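May 24, 2022 – bathroom corner, tissue task, teleop

Started late, Horkum PC wanted updates again. Italo driving, me on resets and notes.

Leader arm drifts at the elbow after a long hold. Re-zeroed twice. Mesfin Tamiru thinks its the joint 4 spring, he had the same thing in November on the Clornbridge setup. Will swap it if it comes back.

Gripper force down to 40 in the config, was higher and the tissue kept sticking to the fingertip on release. Italo says it feels better. Not convinced yet, need more runs.

Instructions for whoever drives next:
– come in over the counter from the basin side, not along the wall
– stop over the basket before opening, count one, then open
– dont chase a bad grasp, kill the episode and start over
– keep speed even, the policy copies every little hesitation

Tried hand guiding for a few too. Smoother path but your arm ends up in the side view, so back to remote.
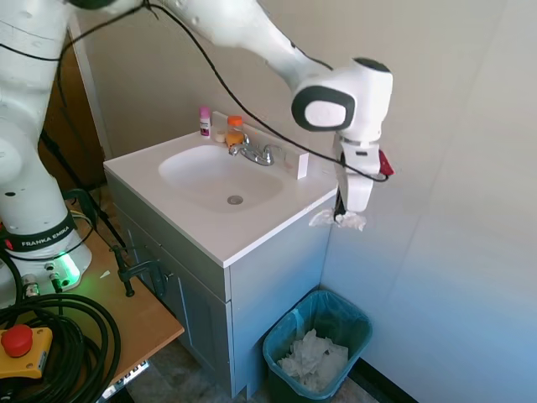

Low release is still the better one I think. From high up the tissue floats and can land on the tile. Ask Seyoum if we keep the high drops as failures or toss them.

Episode cap set to 200 for this batch. Log folder is tudik_tissue_b, last index 2,296. Backup to the big drive not done yet!!

Tomorrow: joint 4, then Mesfin drives so we get a second hand in the data.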